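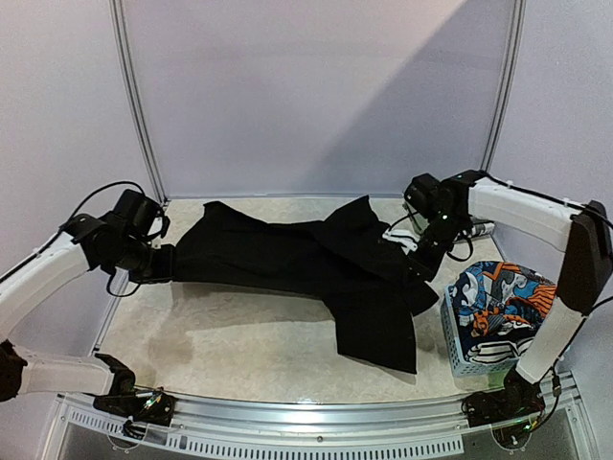
How do you fold a black garment that has come out of the basket in a twist?
Take hold of it at both ends, stretch it until the twist lets go, lay it down flat and smooth it from the middle outward before you make a single fold.

Apr 9, 2021

She had the kettle on before I had my coat off, and the first thing she did, once the tea was poured and the cat had been moved from the good chair, was to hand me a tangled black cardigan and ask me to fold it. I did my best. She looked at the result for quite a while, the way a kind teacher looks at a bad drawing, and then shook it out again.

"You started too early," she told me. "Everybody does. You had one sleeve still wound up like a rope and you folded right over it, so now there's a lump in the middle, and that lump will be there in the morning when you want to wear it."

She has been folding other people's clothes for most of her working life, first at the Undside laundry, where she started at the long tables as a teenager, and then for many years in the back room of Gudeo, the secondhand clothing shop that a lot of our readers will remember from the corner by the bus stop. These days she teaches an evening class in looking after clothes at Barasa, the community hall up the hill, and the class in February was so full that people brought their own stools. I had wanted to talk to her ever since a neighbor came home from it and refolded her entire closet in one night (she has not stopped talking about it, and I mean that fondly).

I asked why she always begins the class with black clothes, when surely a nice striped shirt would be easier for beginners to follow.

"Well, that's the reason," she said, laughing. "A striped shirt does half the work for you. You can see where the side is and where the middle is, and if you're crooked the stripes tell on you. With black you can't see a thing. A seam disappears, the front looks like the back, and a sleeve can be twisted two times around and you'd never know by looking. You have to find out with your hands. Once you can fold black, you can fold whatever is in the basket."

Her way of doing it is slow at the beginning and quick at the end. She picks up the piece at whatever end she can find, even if that's only a cuff, and then feels along the fabric to the far side, and takes hold there too. Then she pulls, gently, so that the cloth runs in one line between her hands. She likes to do this low over the table, with the heavy part resting on it, and she doesn't mind a bit if the whole thing goes corner to corner at first.

"People want it straight right away, and they fuss and fuss. Let it lie crooked! Get the twist out first. When you pull, the narrow part wants to turn, and you let it turn, you don't fight it. Then you go and look for what's bunched up, because there is always a bunch somewhere, usually at the wide end, and usually there's a flap hanging out of it that belongs on the other side."

And how does she find the front and the back, when all of it is the same black?

"The label," she said at once. "Find the little label, and you're home. It's the only light thing on the whole garment, so it practically waves at you. At the laundry we had a supervisor who wanted every label up and every neck facing the window, and I thought she was terribly strict, and now here I am doing it in my own bedroom."

We got onto the subject of tables, and I should warn you that she has opinions about tables. The one in her kitchen is pale and very smooth, and she bought it at the Fendon furniture sale after walking around it for the better part of an afternoon. She wanted something light so that dark clothes would show up against it, and she wanted it wide enough that a pair of pants could lie down without its feet dangling off. It cost her 70 dollars and she has never regretted a penny of it. Folding on the bed, she says, is fine for towels, but a mattress gives under your hands and the cloth slides back into the creases you've just pressed out of it.

About sprays she is more relaxed than I expected. She keeps a bottle of plain water within reach and gives a stubborn crease a light mist, then smooths it with the side of her hand. "Only a little," she said. "And then let it be for a minute. Drink your tea."

At Gudeo she used to get through 50 pieces before lunch and another 50 after, and I wondered whether she ever got tired of it. She thought about that one, turning the cardigan around on the table so that the neck pointed at the window.

"Of course I did, in the summer, when the back room was so warm. But I liked the moment when something that came in as a ball turned out to be a really lovely sweater. You'd pull it open and there it was, with all its sleeves."

Then she folded it, in far less time than it has taken me to tell you about it. One side in, the sleeve laid back down along it, the other side the same, and the bottom brought up to the shoulders. She ran her palm over it once and put it in my lap, and then she shook it open again and made me do it myself, and cut me a slice of plum cake while I worked.

The next evening class at Barasa is already filling up. Bring something black, and bring a stool if you have one.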